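Getting through the ironing pile

I let the ironing build up again in January. 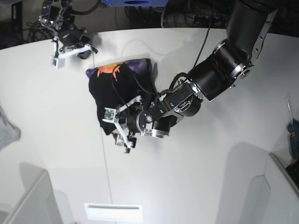 Dark garment on a white table.

There were 20 things in the basket by Monday, mostly shirts, plus two tablecloths I had forgotten we owned. I used to do the lot on a Sunday night in front of the telly and go to bed cross. Now I do five or so in the morning while the porridge is on, and stop when it's ready.

The order matters more than I thought. Silk and anything synthetic goes first, while the iron is still warming up, then wool with a cloth over it, then cotton, then linen at the end with the steam right up. I did it the other way round for years and put a shiny patch on a good pair of trousers from Larkent. It never came out. I tried white vinegar on it, then a damp cloth, and now they are my gardening trousers.

For shirts I start with the collar, from the points inwards, then the yoke, cuffs, sleeves, and the body last. My mother did the body first and her shirts looked fine, so do as you like.

The board cover gave up before Christmas. I bought a new one from Premine and it is a bit short at the narrow end, so I have pinned it underneath. The padding is decent. I would buy the longer size next time, if they still do it.

Tap water here is very hard. I had to descale the iron twice last year and it still spat brown bits on a pillowcase. I have gone over to filtered water, kept in an old squash bottle with a label on so that it doesn't get drunk.

Tea towels I have stopped ironing altogether. The tablecloths are still in the basket.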